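When I ask the head of safety practice at Zenano how long it took to write the house rules for working beside the robots, she laughs and pours us both more coffee. "Oh, we had a first draft in an afternoon, and then we spent until June arguing over it," she says.

There were seven rules in the end, and six of them are about people. "You clear the table before you start, you say out loud that you're about to start, and you keep your own hands back while the arms are live - I know it sounds like kindergarten, and I'm rather fond of that."

The rule she gets asked about most, usually by visitors from Berix, is the one on stopping. Anyone in the room may stop a run, and they don't owe a reason.

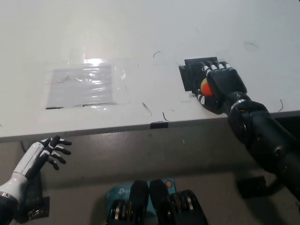

"And we write every stop down, you see, even the silly ones, and we read them together over lunch."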